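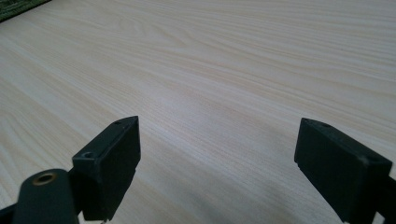
On Tuesday we took the early bus to Vamville to visit the Holanda cheese dairy. The ride is 90 minutes, and I slept for most of it.

Cameron Dunbar met us at the gate and gave us hair nets and white boots. The cellar was my favorite part. It holds 4,000 wheels, and the smell is strong, a little like wet hay. The youngest cheese, called Lutico, stays there for 9 weeks. Every wheel must be turned by hand, and my colleague Ronaldo Bittencourt was allowed to try it. It is heavier than he expected!

After the tour we tasted 2 cheeses with dark bread. I preferred the older one, but it is quite salty. The shop closes at noon, so please buy before you taste. We missed it by a few minutes.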